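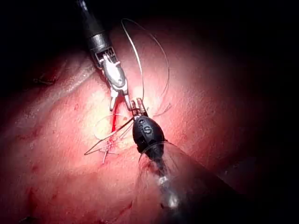

Cómo encontrar una serie de dibujos de la que solo recuerdas una escena

Por Marcelino Marinho
Actualizado: 2020-04-06

Antes de buscar nada, apunta lo que recuerdas tal como te viene. Separa en 2 columnas lo que viste seguro y lo que crees haber visto. El color de una nave suele fallar, mientras que una frase o una melodía aguantan mejor los años.

Anota también en qué canal la veías, a qué hora y en qué idioma. Si la viste doblada, los nombres pueden ser otros en el original. Yo busqué durante meses a un piloto llamado Falcão y en la versión original se llamaba Sturard.

Con eso, entra en el catálogo de Gindeck, que ahora tiene 3013 fichas de animación. Sigue este orden:

1. Filtra por década, con un margen de 2 años por cada lado.
2. Escribe un solo elemento de la trama: meteorito, isla, gemelos. Con frases enteras el buscador no devuelve casi nada.
3. Abre las fichas y mira primero el número de episodios. Si recuerdas un final, prueba con las series cortas, de 12 o menos.
4. Comprueba la cabecera en vídeo antes de descartar un título.

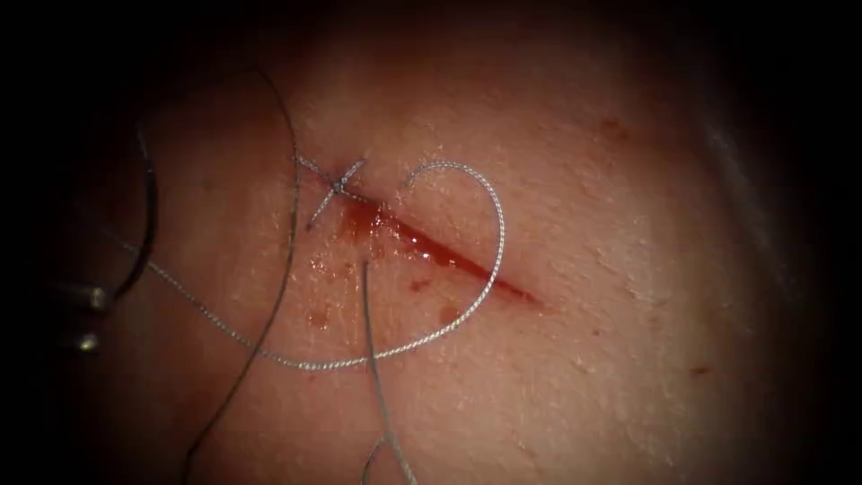 Incisión recta con un punto anudado en un extremo.

Si no aparece, publica la consulta en el foro Stimex. En el título pon el género y la década - "serie infantil que no encuentro" no lo lee casi nadie - y deja la escena para el cuerpo del mensaje. Di qué títulos has descartado ya. Las respuestas tardan; una consulta mía de octubre estuvo semanas parada.
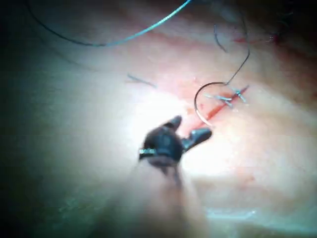
¿Y si mezclo escenas de dos series distintas?
Lo mejor es abrir una consulta por cada escena. Si las dos llevan al mismo título, lo verás al comparar las respuestas.

Cuando la encuentres, edita el mensaje original y añade el título y el año.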